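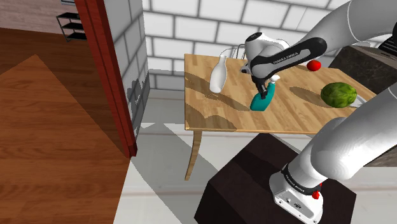

Can one person set up a tabletop arm in a simulator at home before buying any hardware? You can, and a second-hand desktop with a decent graphics card will carry you most of the way.

Home | Archives | Threads | Search
2 min read

Hi all,

Araceli Echevarría wrote:
> I've got Wisell going on my machine but the gripper keeps
> knocking things over on the way down. Is it my grasp code or
> my scene? And how many runs before you trust a number?

Great question, Araceli, and I'm so glad someone else is trying this! My bet is the scene. I lost most of January to the same trouble, fiddling with finger force night after night, when the real culprit was the centre of mass on my bottle model (it was sitting up near the nozzle — no wonder it toppled). Check that first, then slow the last 9 centimetres of the descent.
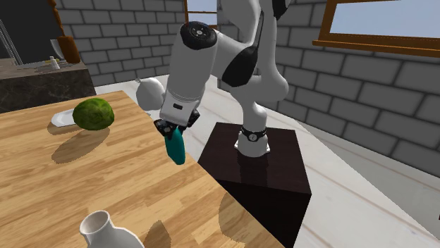 I also stopped using the same layout every time. Now Kisness, my little scene script, shuffles the objects on the table before each run, and the grasp planner has to cope with whatever it gets. Much more fun to watch, too.

As for numbers, I do batches of 300. My last one gave 221 good lifts, up from 123 with the old bottle model, and I was grinning like a kid. Most of the misses are the wrist turning the long way round, so that's my next job.

Happy to send the script to anyone who wants it. It's messy and the colour settings are hard-coded, but it runs. Has anyone here tried Linia for the joint limits?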